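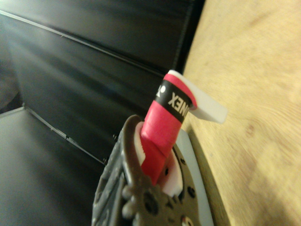 Attachment 1: dark gray gripper with white finger pads, close up

Ticket 773
Subject: Zelenák exhibition, timed entry passes won't scan at Riltlow
Opened: February 25, 2021
Status: waiting on customer, then reopened, then closed

Hi! So I booked four passes through Ekier for the Zelenák puppet exhibition at Riltlow mall (the one on the ground floor by the fountain, with the upstairs gallery part included) and I can't get the passes to show up properly. I paid, the money left my account, I got the email with the little receipt, and then when I open the passes in the app two of them are fine and two are just a gray square where the code should be. We're going with my sister's kids this weekend and I would really, really like to not be the person holding up the line.

What I've tried so far:
Closed the app and opened it again. Same two gray squares.
Logged out and back in. That made it worse for a minute, all four went gray, then two came back.
Turned the screen brightness up to 100, which the help page says to do. Didn't help, but I can see my fingerprints very well now.
Opened the email on my laptop and clicked "view passes." It goes to an Oltia login page and I don't have an Oltia account, I didn't even know that was part of this.

Phone is an older Android, app was updated this morning.

Update, same day, after lunch

Thanks for the quick answer! You asked which passes are the gray ones. It's the two child passes. The adult ones scan fine (I tried them with my sister's phone and it read the code). You also asked me to clear the app's storage, so I did that and waited the 30 minutes before logging in again. 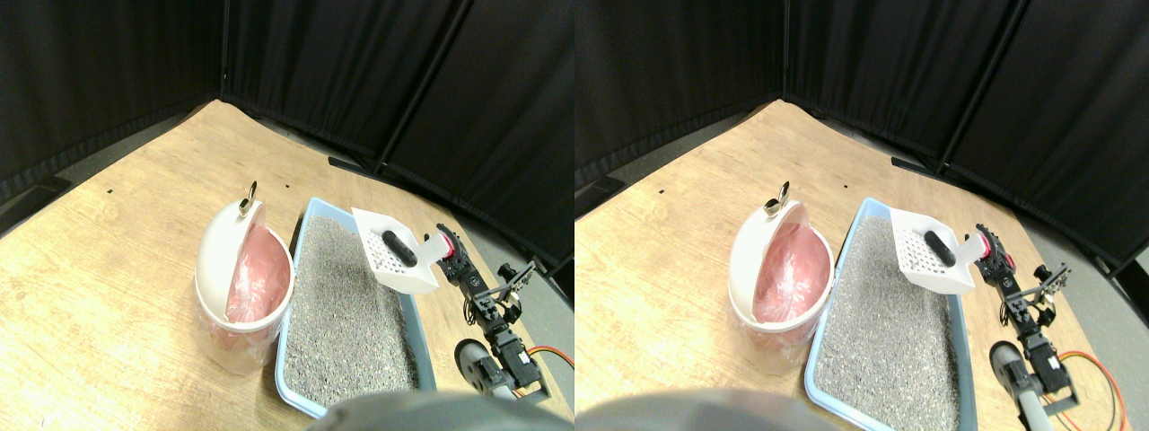
After that I had three working codes, so we're getting somewhere! The last gray one is for my niece. I went back into the booking to check her details and I think I found it: her age was down as 12, and the child pass on the order page says under 12. She turns 12 in September, so I must have rounded her up when I was filling in the form in a hurry. The other child pass had the right age on it, so I guess that one was only stuck in the storage thing.

The trouble is I can't edit the age, the box is locked once you've paid. Can you change it from your side, or do I have to cancel and book again? I'm nervous about canceling because the 10:30 slot says sold out now and I don't want to lose it.

Update, evening

All four are working! I saw the age was changed, pulled down to refresh and there it was, a real code. I took screenshots of every one of them just in case the mall wifi is bad by the fountain (it was terrible at the dinosaur thing).

One more small question and then you can close this. Does the upstairs gallery need its own scan, or do we just keep the same pass out? The email says "both floors" but the map shows a second gate.

Last update

Got it, same pass, scan it again at the second gate. Please close the ticket, and thank you so much, the kids are already fighting over who gets to hold the phone!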